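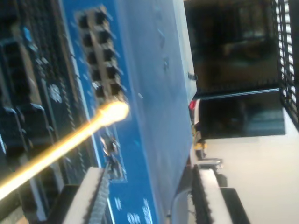 1. Background and aim

Omavville is a small town with one public library, one middle school and a shared records office. The three buildings share a single wired network, installed in stages and never fully documented. Users at the records office complained of slow file transfers in the afternoon. The aim of this project was to find out where the delay came from and to propose a change within the existing budget.

Two causes were considered at the start. The first was congestion on the link between the school and the library. The second was poor cabling inside the records office, where runs had been extended over the years with whatever patch leads were available.

2. Method

Transfers of a fixed test file were timed on weekdays during July, from the same desk in the records office. The file was 332 megabytes. Times were logged with Purba, a small script written for this course, and stored as plain text. A total of 2916 transfers were kept after failed runs were removed. Failed runs were logged separately and are not part of the averages.

Each cable run was then checked for length, continuity and correct pairing. Patch leads were tested on their own as well as in place, as a fault in a short lead is easily mistaken for one in the wall. Leads with a damaged latch were counted as failed even when they passed the electrical test -- a plug that works loose gives errors that come and go. 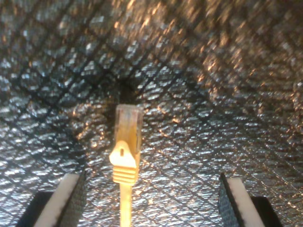

3. Results

Of the runs checked, 26 met the requirements for gigabit service. Another 2 had a split pair and had fallen back to a lower speed. Both served the records office. Replacing the ends on these runs removed most of the afternoon delay. The link to the school was busy after lunch but did not reach its limit on any day of the test.

The remaining delay was traced to the nightly backup, set up under the name Maresine, which had been scheduled by mistake for mid-afternoon. It was moved to the early morning.

4. Limits of the study

All timings came from one desk. School traffic in July is lighter than during term, so the result for the school link should be treated with caution.
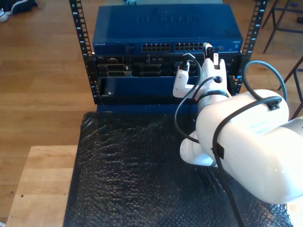
The reader from Plunent wrote that the July timings prove little about the school link and asked for a second set taken in term, with the same file and the same desk. The comment also asked that failed runs be reported by hour, as a faulty pair may show up there first.

Both points are accepted. A second set is planned, and the failed runs will be listed in an appendix.

Related reports
Labeling Practice in Shared Wiring Closets
Backup Scheduling for Small Offices
Timing File Transfers with Plain Scripts
Omavville Library: Wireless Coverage Survey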